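Jan 2, 2020

The Ratanaporn collection closed its December round with 1,124 accepted demonstrations of garment handling. Each was recorded in a private home with a hand-held gripper, and each will be used to train the folding policy at Ivutar. Knitwear remains the weakest category.
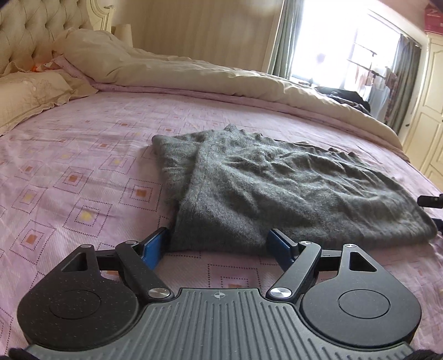
Vichien Limsakul has proposed that operators record 60 further examples per household, with the starting position of the garment changed each time. I support the proposal. Recordings in which the operator hesitates will be kept and labeled separately. Work in Brernby resumes under the same terms.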